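MEDIA RELEASE - FOR IMMEDIATE RELEASE

SEDAU RETURNS TO THE WOOLSHED FOR A 13-HOUR DECEMBER SESSION

Hard dance night Sedau is back this December. One room, 13 hours, 28 artists, and a new sound rig that has not been played in public yet. Doors 3pm. Last track 4am. Final release tickets on sale now through the Luser ticketing page.

The short version for anyone on deadline: Sedau is the hardstyle and hardcore night run by Luser, the independent promoter. It went quiet last year while the old venue was sold off. New home is the Trasano Woolshed, down on the wharf side of the rail line, licensed capacity 1000. All ages until 8pm, strictly 18+ after that. No re-entry once the wristbands change over.

Line-up is split across four blocks, running slow to fast. Early afternoon is trance and hard trance, mostly local names, a few of them playing vinyl only. From 6pm it moves into euphoric hardstyle. 10pm onwards is rawstyle, then uptempo and hardcore from 1am till close. Luser says the running order has been built so nobody has to choose between two stages, as there is only one stage. Set times go up at midday on the day of the show and not before, please dont ask.

The headline slot goes to Wihongi, the live hardstyle duo, playing their first show in this city and their only one this summer. Ninety minutes, all live, synths and drum machines on the table and a vocalist for the back third. They will be playing the new record start to finish plus older material. Wihongi have asked for the house lights fully down for the opening ten minutes. Patrons who need a bit of light to get around should see the accessibility desk by the main entry before 9:30pm and staff will sort a spot.

The rig. Luser has gone with a four-point system for the first time, stacks in each corner of the dancefloor facing in, subs flown as well as ground stacked. Sound checks will run between noon and 2pm on the day. Nearby residents have had a letter with the hotline number, and outdoor levels will be monitored through the night. Bass comes down a notch after midnight under the permit conditions. Inside it should still be plenty.

Merch is a short run again. Red tees and a long-sleeve, front print only, 120 pieces all up and no reprint after. Cash and card at the stall, open from doors. Online pre-orders close a week out and are collected at the stall, not posted. Sizes small to 3XL. Last time the larges went in the first hour so get in early if thats you.

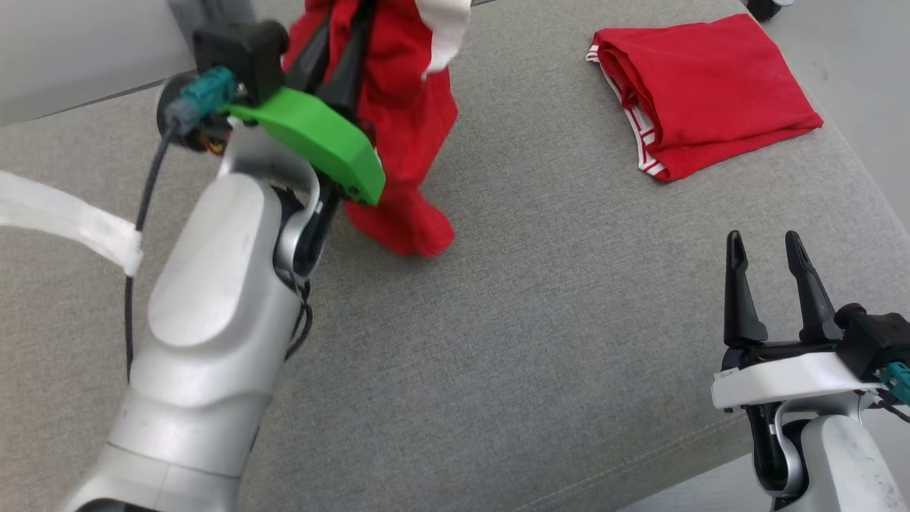
Red textiles on the work table.

Getting there. Trains run until just after 1am on the wharf line, then replacement buses from the station forecourt every half hour. No parking on site apart from accessible bays, which need to be booked through the ticketing page. Rideshare pick-up is on the northern side, past the servo, NOT out the front, where the road will be closed from 2pm. Bikes can be locked to the fence along the eastern wall.

Food and drink. Five trucks in the yard, including two with vegetarian and vegan menus, and a coffee cart from 11pm. Free water at both bars and at the refill station beside the toilets. Bring an empty bottle if you like, soft plastic or metal under one litre. Alcohol service finishes at 3am. The yard is partly covered, so bring a jacket, it gets cold off the water even in summer.

Looking after people. First aid and a peer-run chill-out space will be open the whole night in the old sorting room, with beanbags, earplugs, fruit and someone to talk to. Earplugs are free and Luser strongly recommends them. Bag searches at the door, so travel light. Cloakroom is $5 an item, cash or card, and items left after 4:30am go to the venue office.

Tickets. First and second release are both sold out. Final release is $89 plus booking fee, with a late entry ticket at $55 valid from 11pm. Under 18s need the afternoon ticket ($35) and have to be out by 8pm, under 15s with a parent or guardian. Name changes are free until noon the day before, done through the ticketing page only. If the show sells out there will be no door sales. Please don't buy from social media comments, there have been a number of fakes doing the rounds allready.

Media. A limited number of photo passes are available. Pit access for the first three songs of each live set, no flash. Reviewers are welcome for the full night or for a single block, just say which. Requests need the outlet name, a link to recent work and a phone number, and should reach the Luser media desk by 5pm five days out. Interviews with Wihongi are phone only, mornings only, fifteen minutes each. Hi-res artist photos, the night's logo and a one-page bio for each act are in the press folder, link sent on request.

Sedau at the Trasano Woolshed
December, 3pm to 4am
Presented by Luser
Line-up in full on the ticketing page

ENDS

Media contact: Luser media desk, via the contact form on the Luser site. Replies same day up to 6pm.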